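The Beltamby table arrived in two boxes, and the heavier one took two people to get up the stairs. Assembly is eight bolts and one hex key, which is included. The legs went on straight the first time.

I bought it to replace a Dorketti that wobbled from the day we got it. Beltamby charges $1,098 for the dining size, delivery included. I paid full price.

The top is what sold me. It has a pale finish with a long grain, and it feels smooth under the hand. Light from a window does bounce off it, so I sit with my back to the sun when I read.
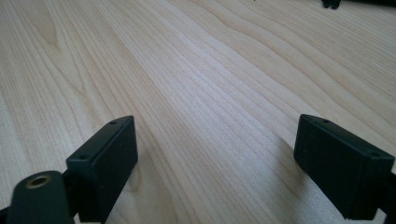
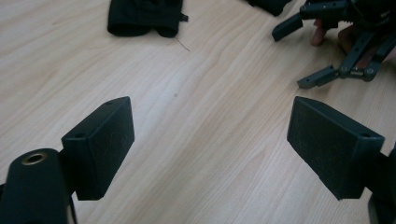
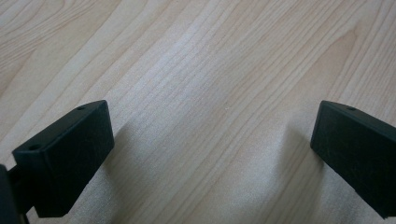

The pale top, with its grain running on the diagonal.

We eat on it every day and my daughter does homework on it. Hot mugs have left no rings so far – I do use coasters for the teapot. Cleaning is a damp cloth and then a dry one. The maker says to skip spray polish and I have.

Two complaints. The felt pads under the feet came off within a week, and I put on thicker ones from the hardware store. The edge is also squarer than I would like, and you notice it on your forearms if you type for long.

Would I buy it again? Yes, at this price. If you need an extending table, look at Kuusisto.

Comments

Jyoti Tripathi: Same trouble with the pads. They sent me new ones for free when I emailed.

Pentti Aaltonen: Does the bench match the top?

Teresa Macedo: Mine is a shade darker than the showroom one in Albridge. Still happy with it.

We use cookies to remember your settings. Accept | Manage choices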